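# Ullwood Workshop Puts Grippers to the Rope Test

Anyone who has wrestled with a garden hose knows how much a floppy thing can misbehave, and it seems robots have the same trouble. At the Ullwood workshop in Mordale, Mayu Iwasaki and her small crew have spent the fall comparing grippers on exactly that kind of job – picking up, looping and laying down cord – and they were kind enough to let us come in and watch for most of a morning.

The comparison, which goes by the name Toom, began in September with smooth fingertips and has since moved on to textured ones. Iwasaki likes to run her thumb over a dotted pad while she talks, and she will happily talk about pads until the coffee is gone. 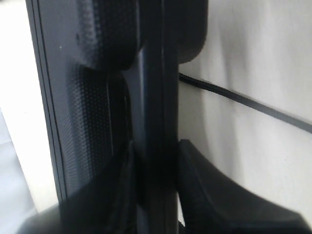
Hinata Arai wrote in after our first notice to say that texture matters less than squeeze, and that a plain rubber pad with the force set properly will hold cord all day long. Iwasaki read the letter with real pleasure and has added a plain rubber pad to the list.

So far the crew has logged 3,197 grasps, every one of them written up the same day. A black two-finger parallel gripper on a PiPER arm has had its share of the work, with black rope on the pale tabletop and a good thick knot to make things interesting. 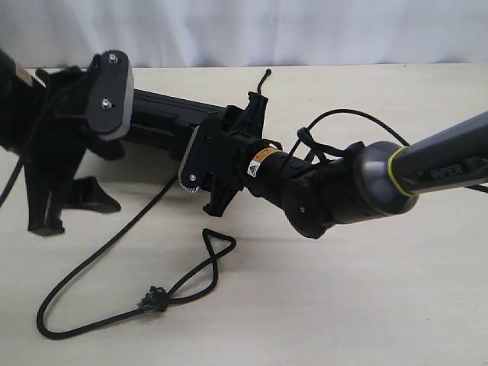 *Page last changed: Tuesday, December 16, 2025*

Knots, Iwasaki told us, are where the fingers show their differences. A wide fingertip takes hold of a lump nicely but is clumsy with a single strand, and a narrow one is the other way around. Each setup gets up to 10 tries at a given starting position before the rope is laid out fresh.

The cameras are being compared too. A view from near the wrist gets wonderfully close to the work, though the gripper itself takes up a good deal of the picture, and dark cord against a dark case is a hard thing to pick out.

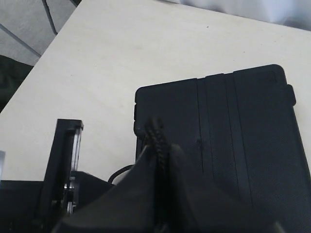 *Gripper and black case on the worktable, from the wrist camera.*

Mahnaz Bakhtiari, who looks after the controllers, has been switching between two sets of motion settings. She prefers the slower one for cord – it is gentler at the moment of closing – but she admits it makes for a long afternoon, and she would love to find something in between.
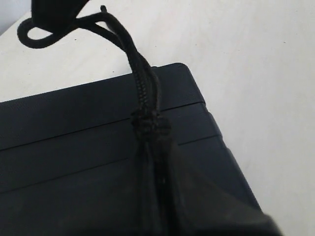 Kumiko Shibata

The next round will bring in a set of fingertips from Traveck and another 2,000 grasps, spread over the winter. Iwasaki plans to keep the same rope and the same table so the old results can still be set beside the new ones. Readers with a favorite fingertip of their own are warmly invited to write to the workshop, and the crew does read every letter.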